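October 18, 2018

Fit the shut-off valve where people can reach it. That's my whole argument, you can stop reading now if you agree.

We moved to Brelside in August. Two weeks in, the joint under the sink let go. Evening, socks soaked, torch in teeth. And where's the stopcock? Behind the washing machine, behind a panel, behind a pipe. Painted over. Took 70 minutes to get the water off, most of it spent dragging the machine out.
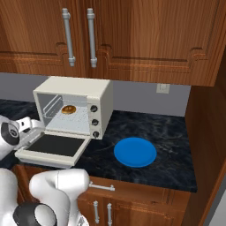 The bill came to £257, and that was only the plumber. Not the floor. He was from Dalau, decent firm, turned up quick and didn't sigh at me. Said he sees it constantly. Kitchens get fitted, everything looks lovely, and the one tap that matters ends up walled in.

So whose fault? Fitters, partly. Setora did ours, for the people before us, and the paperwork lists every hinge. Every one! Not a word on where the water turns off. Buyers too, me included. I checked the broadband before I looked for the stopcock. Daft.

Isolating valves on each tap and appliance would of helped. Cheap little things, a screwdriver and a quarter turn. We had 2 in the entire house, both upstairs, one siezed.

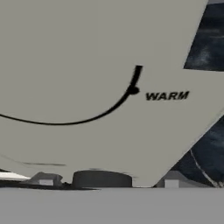
*A close-up from the kitchen.*

People say rules are the answer. Maybe. I'd settle for a label inside the cupboard door and an access hatch that opens without tools. Amadi sell a lever type that a child could work, and ours now has one, in the cupboard by the back door. Moving the thing cost more than I wanted. Still less than a new floor.

Anyway. Go and find yours tonight. Turn it off, turn it on again, gently if it's old. If it won't budge, get it changed before you need it. And if you're having a kitchen put in, ask the fitter to show you the valve before you pay the last 3rd.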